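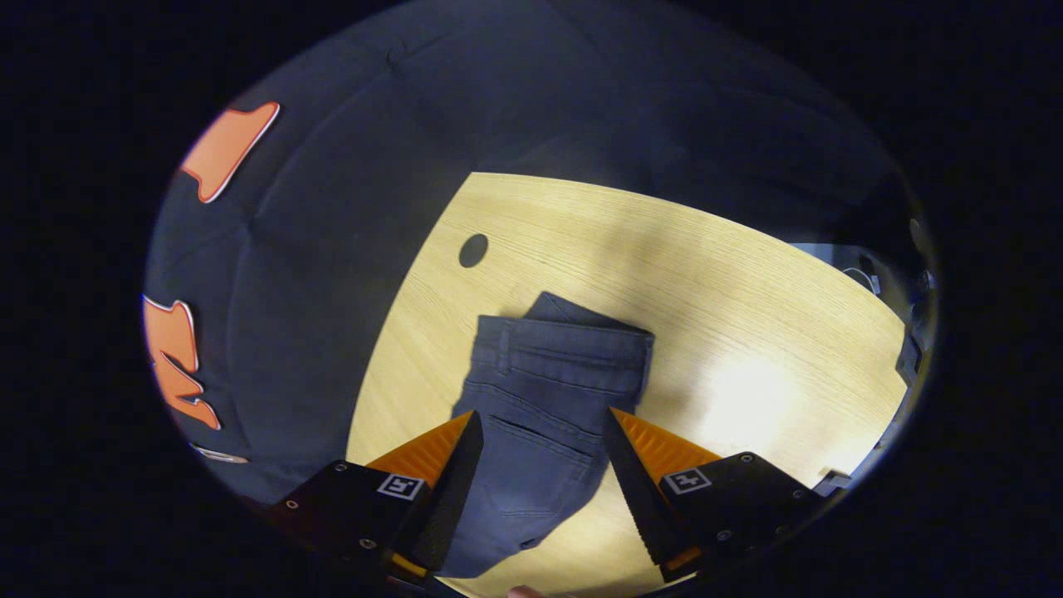
*Folded jeans, dark gray, back pocket up.*

## 11. Filling a vacancy on a board or commission

Now for the fun part! Your seats are set up, your current members are in, and Dandico can finally do the job you got it for, which is moving a person from "I'd like to serve" to sworn in without a single sticky note. This section covers the whole run, from opening the vacancy to printing the oath. The screens are the ones a clerk sees. Council members and the mayor's office see fewer buttons, and department heads see fewer still.

The sample names throughout come from the Ikville training town that loads with your account. Play with it as much as you like. Nothing you do in Ikville reaches your live records or sends mail to a real person.

### Before you start

- Sign in with a **Clerk** or **Deputy Clerk** role.
- Have the ordinance or bylaw that creates the board handy. You'll need its exact wording for who appoints and who confirms.
- Check that the departing member's resignation letter or term end date is on file under **Members > Documents**.

### Opening the vacancy

1. Go to **Boards** and pick the board. In the training town, try the Fitzgerald Park Commission, which has a nice mix of ward seats and at-large seats.
2. Click the seat that is coming open, then **Open Vacancy**.
3. Choose the reason: *Term ended*, *Resigned*, *Removed*, *Moved away* or *Deceased*.
4. Enter the date the seat becomes empty. For a resignation, use the date in the letter, even if the letter reached you later.
5. Look at **Term for new appointee**. Dandico fills this in from the reason you picked. A mid-term resignation gives the new person the rest of the old term, and an ended term gives them a fresh one.
6. Click **Save and Post**.

The notice shows up on your public page right away, with the seat, the requirements and the apply button all in one spot. We love this page. Residents who had no idea the tree board existed will find it, and they do apply!

> **Caution:** *Removed* shows on the public notice as "Vacant by action of the appointing authority." If the removal is under appeal, use **Save as Draft** and talk to your town attorney before you post.

### Taking applications

7. Open the **Applicants** tab. Online applications land here on their own. For a paper one, click **Add by Hand** and scan the form in.
8. Read the flags beside each name. A yellow flag means something to check, such as an address near a ward line. A red flag means the person doesn't meet a requirement you marked as firm.
9. Click a flag to see why it's there. If you have proof that settles it, attach the proof and choose **Clear Flag**.
10. Close the posting when your deadline passes. Late applications still come in, but they wait in a separate list called **Next Opening**.

The statement of interest holds up to 1,000 characters. Anything longer should be attached as a file, so a paper letter that runs on can go in whole, just as the resident wrote it.

> **Note:** A sitting member who wants another term has to apply like anyone else unless your bylaws say otherwise. Turn on **Invite current member** and Dandico sends them the link with their old answers filled in.

### Sending names forward

11. Tick the applicants who are moving ahead. For our practice run, tick Gladys Biwott and Dayana Magaña.
12. Click **Send to Appointing Authority**. The mayor's office, or whoever holds that role in your town, gets a packet with each application and any attachments.
13. When the pick comes back, its name appears at the top of the tab with a blue ribbon. Suppose it's Magaña. Click **Prepare Nomination**.
14. Check the draft resolution. The name, seat, term and code citation are pulled from what you entered, and accents carry over exactly. Please do read the name out loud once anyway.
15. Pick the council meeting and click **Add to Agenda**.

Some councils need two readings before they confirm. If yours does, turn on **Second reading** in board settings and Dandico puts the item on the following agenda too. You can't record the final vote until the first reading is marked as held.

### Recording the vote

16. On the night of the meeting, open the item and click **Start Vote**.
17. Mark each member present, absent or recused. In Ikville, Council Member Sinéad Hanrahan is set up as recused so you can see how the quorum line changes.
18. Enter the votes and click **Close Vote**.
19. If the nomination carries, click **Seat Member**. If it fails, the vacancy goes back to open with all its applicants still attached.

> **Caution:** *Seat Member* updates the public roster. Don't click it until the chair has announced the result. To undo it you need two sign-offs, one from the clerk and one from an administrator.

### Oath and welcome packet

20. Click **Print Oath**. The form has a line for the person giving the oath, and you can change that name right up to printing.
21. Scan the signed oath back in under **Members > Documents**. The member's status changes from *Confirmed* to *Serving*.
22. Send the welcome packet. It holds the meeting calendar, the open meetings guide and the ethics form, and you can add a letter of your own.

Do write that letter! Even a few lines about where to park and which door is open after hours will make a new member's first night a lot easier.

### If something looks wrong

**The seat won't open.** Another vacancy on the same seat is saved as a draft. Finish it or delete it.

**An applicant has two records.** Select both and use **Merge**. Keep the one with the earlier time stamp.

**The resolution names the wrong appointing authority.** Fix it in **Boards > Authority**, then click **Rebuild Draft**. Changes you typed straight into the old draft will be lost, so copy them out first.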